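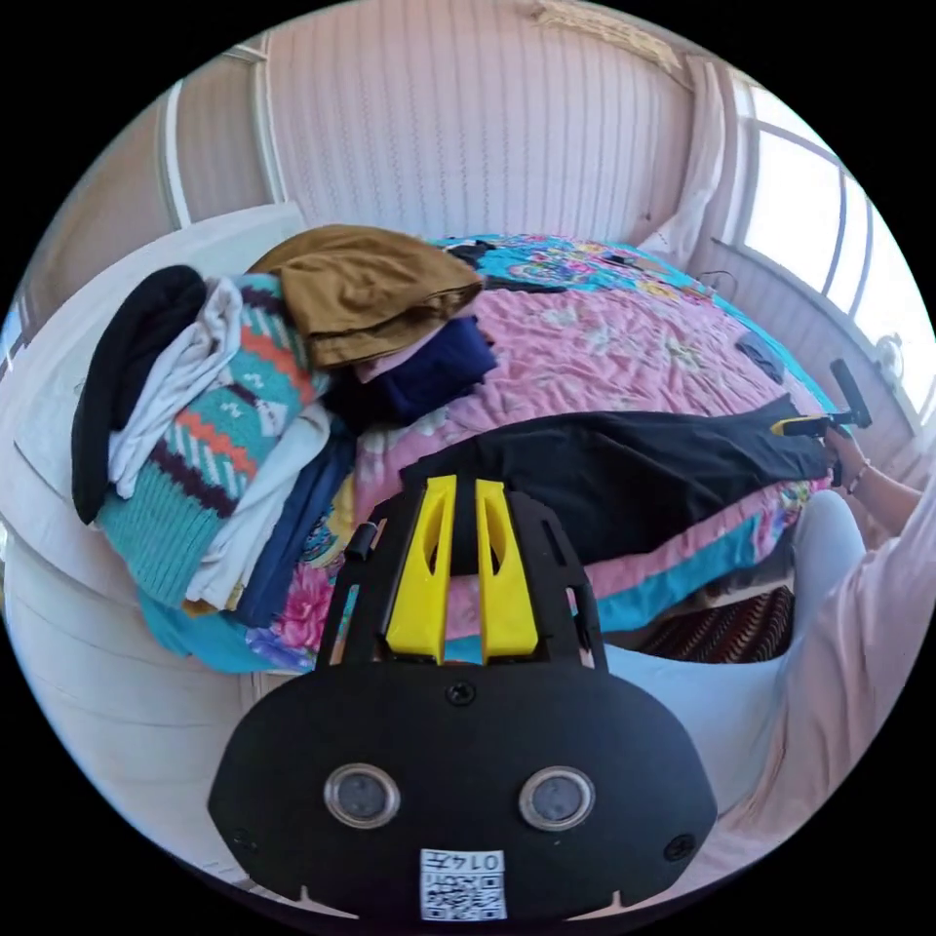

ヴィンドゲート、2023年2月22日

Gimus(ギムス)は、手持ち式の二指グリッパーを2台1組で使う作業記録装置、およびその保守手順の通称。衣類などの柔らかい物の扱いを記録するのに用いられる。本項では主に機体の設置、日常の手入れ、修理について述べる。開発の経緯は別項。

概要
本体は黒い丸みのあるプレートで、表面の中央に銀色の縁をもつ円形のレンズ状センサーが2つ並ぶ。先端に黄色の指が2本。指は先細りで内側に溝穴が抜いてあり、黒い枠に取り付けられている。下端に白いラベル、QRコードと「014T」の文字。機体の区別はこのラベルで行う。左右で1組、片方だけの交換は原則しない。

設置
家庭内で使う場合、作業面はベッドか広い机。花柄のキルトのような模様の多い布の上でも可。窓際は逆光に注意、カーテンで調整する。
手順は次の通り。
電源を入れ、指を全開にして3秒待つ。
全閉。2本の指が平行のまま合うか目で見る。
左右のラベルを読み取り、記録側の番号と照合。
ズボン1本で試し掴み。裾か腰の端を片方で持ち、もう片方を寄せる。
照合を飛ばすと左右が入れ替わったまま記録されることがあり、後からの修正は手間。2022年の旧手順書では照合が最後になっているが、現在は使わない。

日常の手入れ
センサー面は乾いた布で拭く。溶剤は不可。ニットや起毛の衣類を扱った後は指の溝穴に繊維が溜まるので、柔らかい刷毛で掻き出す。エアーで吹くと奥に入る。指の付け根も同様。
ラベルは擦れに弱い。読めなくなったら貼り替え、番号は同じものを使う。逆さに貼っても読み取りには影響なし。
開閉299回ごとに指の平行を点検する。この数字はナタリー・インスキップの保守メモに由来し、根拠は書かれていない。300で良いという意見もあるが手順書は299のまま。

主な不具合
指のずれ。厚手の衣類を強く挟んだ後に多い。枠の固定を緩め、全閉の状態で締め直す。先に右、次に左。締めすぎると枠が歪む。
滑り。薄い生地、裏地など。まず清掃、直らなければ指を2本とも交換。1本だけ替えると掴みが片寄る。
映像の曇り。多くは指紋。拭いても残る場合は内側の可能性があり、分解せずに修理に出す。
中央のネジの緩み。センサーの間のやや上にある黒い小ネジ。振ってカタつくなら増し締め。紛失時の代用ネジは長さに注意、長いと中に当たる。
開閉の遅れ。充電不足のことがほとんど。充電しても遅いばあいは駆動部の摩耗をを疑う。

修理と部品
部品の供給はクリアナンス(Clernance)の窓口。指、枠、ネジ、ラベルは単品で出るが、センサーは本体ごとの交換になる。在庫は品番23系と旧系で別管理、互換性なし。旧系の指は5月で受付終了の予定。
修理後は設置時と同じ確認を行い、加えて衣類3点で試し掴み。厚手、薄手、長物を各1点。マーヴィン・トレロアの改訂版では長物にズボンを指定している。シャツだと袖が絡み、指の不具合かどうか判断しづらいため。

記録簿
機体番号、日付、症状、交換部品、担当者を記入。左右どちらの手で使っていたかも書く。省略されがちな欄だが、指の減り方が左右で違うので必要。ウェケサ・ムリの様式では備考欄に最後に扱った衣類の種類を書く。

関連項目
ヨーマン(Yeoman)式据置グリッパー
二指グリッパーの校正
布地の把持

注
「組」の数え方は資料により異なる。本項では左右2台で1組とする。
駆動部の分解図は未収録。加筆予定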